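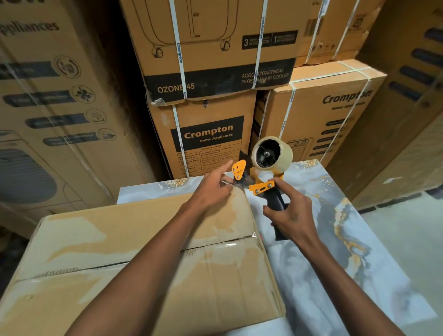
Home & Moving > Packing How-Tos

How to Pack Your Kitchen for a Move (and Still Have Your Favorite Mug at the Other End)

By Cempaka Sitompul
Updated 5/13/21

I love packing kitchens. I know that puts me in a small club, but there is something so satisfying about taking the most breakable room in the house and turning it into a neat stack of boxes that you could drop off a curb (please don't). I have packed my own kitchen four times now, plus my sister-in-law's twice, and the last one, our move from Gescombe to Zetdale in February, was the best yet. We lost one saucer, and I never liked that saucer.

Start two weeks out if you can. A kitchen takes longer than any other room, and you will want to keep cooking while you do it.

What you'll need

Small boxes, and more of them than you think. We used 5 for the dishes alone.
A couple of medium boxes for pots, plastic tubs and other light, bulky things
Plain packing paper, unprinted
Clear packing tape and a dispenser with a handle
A fat black marker
Dish towels, oven mitts, old T-shirts, anything soft that has to move anyway
Zip bags in two sizes
A kitchen scale or bathroom scale, optional but fun

Step 1: Clear out the cupboards first

Go shelf by shelf and pull out everything you haven't touched in a year. The fondue set! The third colander! Give it away now, before it gets wrapped in paper and you have to unwrap it in your new place just to wonder why you brought it.

Do the pantry at the same time. Plan your meals around whatever is in there, especially cans and jars, which weigh a ton. We ate some very odd dinners that last week – chickpeas with everything – and it was kind of great.

Step 2: Build the boxes properly

Fold in the short flaps, then the long ones, and check that the long flaps meet in the middle with no gap. Run one strip of tape down the seam and let it carry on a few inches down each side. Then run a second strip over the first. For anything heavy I add one more across the bottom, side to side, so the tape makes a plus sign.

If you've never used a tape dispenser with a handle, practice on a box you don't care about. Press the loose end of the tape down flat with your thumb, pull the dispenser toward you with steady pressure, then tip your wrist so the teeth bite and the tape snaps off. The trick is all in the tip of the wrist. Once you get it you will want to tape everything in sight. Mind those teeth, though, and keep your other hand out of the path of the blade.

Secondhand boxes are fine for linens and plastic. Give the corners a squeeze before you trust one with plates. If the cardboard feels soft, use it for pillows.

Step 3: Pad the bottom

Crumple sheets of paper into loose balls and fill the bottom of the box two or three inches deep. A folded bath towel on top of that is even better. Push down with your palm. You should feel some spring.

Step 4: Wrap the plates and stand them on edge

This is the tip I get most excited about. Plates go in on their edges, like records in a crate, and they hold up far better that way than stacked flat.

Lay a stack of paper on the counter. Put a plate in the middle, pull one corner of the top sheet over it, add a second plate, pull over the next corner, and keep going until you have a bundle of four. Tape the bundle shut and stand it in the box. Tuck crumpled paper into every gap. Bowls can nest in twos and threes with a sheet between each, and they go on edge too.

Step 5: Glasses and mugs

Stuff the inside of each glass with paper first, then roll it up from one corner of a sheet, folding in the sides as you go. Stemmed glasses get an extra twist of paper around the stem before you roll. Stand them upright in the top layer, with the heavy mugs underneath. Wrap mug handles twice.

My friend Nadhirah Tambunan slides hers into clean socks, one glass to a sock, and packs half her dresser that way. I tried it in February and I'm a convert!

Step 6: Knives, lids and little stuff

Roll knives in a dish towel with each blade separated by a fold, tape the roll, and write KNIVES on it in big letters. Pot lids ride upside down on their own pots with a sheet of paper in between. Spices go in zip bags, standing up, in a small box. Screws from anything you take apart go in a bag taped to that thing.

Step 7: Fill, shake, seal

Top off the box with more paper until it is level with the rim. Close the flaps and give it a gentle shake. If you hear clinking, open it and add more. When it's quiet, tape the top the way you did the bottom.

Write the room and a few contents on two sides as well as the top – once boxes are stacked, you can't read the top. I also add an arrow for which way is up.

Step 8: Pack the first-night box

Last one in, first one out. Ours had two mugs, two bowls, forks, a pan, the can opener, dish soap, a sponge, coffee, and a roll of paper towels. Keep it in the car with you. Add a pair of scissors too, so you can get into all those beautifully taped boxes.

Next in this series: moving houseplants in cold weather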